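Nokska two-arm recording cell

Tabletop cell for collecting demonstrations. Two arms on one aluminium rail, three patterned walls, one operator. You drive it, it records, you get files your training people can use. Hire or buy, see below.

Comes set up for small parts work: bolts, nuts, fiddly black bits, organiser boxes with dividers. If your job is bigger than the table ask first please.

What's in the hire

- both arms with grippers, mounted and cabled
- the enclosure, with wall panels (floral fitted as standard, plain on request)
- marble-pattern top, swaps out in 30 minutes if you want a different one
- a crate of household and workshop clutter to leave lying round the edges
- recording software, one seat
- half a day with Sang-wook Lim to get your operators going

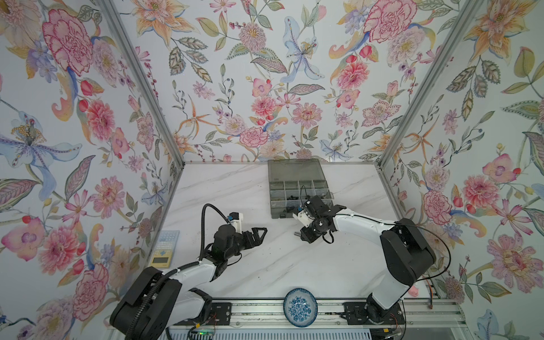 Clutter can be changed between batches or left alone, up to you. Most customers change it. We'd say move things every 14 episodes at least, otherwise the model learns where the plate is and not what a bolt is. Walls same idea but less often, they take longer.

Tasks already scripted, with reset sheets: sorting fasteners into compartments, picking one named part out of a mixed pile, opening and closing a lidded box, passing a part from left arm to right. The handover one is harder than it looks, allow extra time. New scripts written to order, send us a paragraph and a parts list.

Failed tries get kept and tagged, not binned. Tell us if you dont want them and we'll filter at export.

Omoregie ran 300 episodes of fastener sorting on the cell before they bought theirs. The first 169 were on the old gripper pads, so if you've been sent that set by them, check the version note before you mix the two halves.
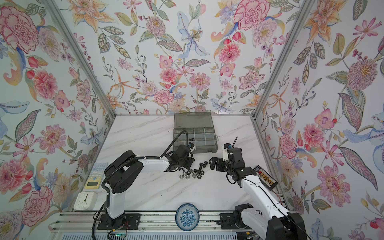 Nkechi Babalola

Updated Wednesday, March 12, 2025

Changes since the last version of this page. Longer sleeve on the left arm cable. Reset sheets now print on one side. Episode notes can be typed while recording, no need to stop the take. Export is quicker, though still slow on big batches, we're on it.

Booking: the Vestside cell is free from the second week of April. The Virkby one is out on long hire, ask Sveva Gatti for the waiting list. Delivery and fitting included in both cases, you supply a solid bench and two sockets within reach.

Spares held in stock: gripper jaws, wrist brackets, cable sleeve, wall panels, mounting plates. Everything else to order.

Purchase price depends on on the arms you pick so no list here. Email with the task, the sort of parts and how many episodes you're after, and Wiremu Tapsell will send a quote.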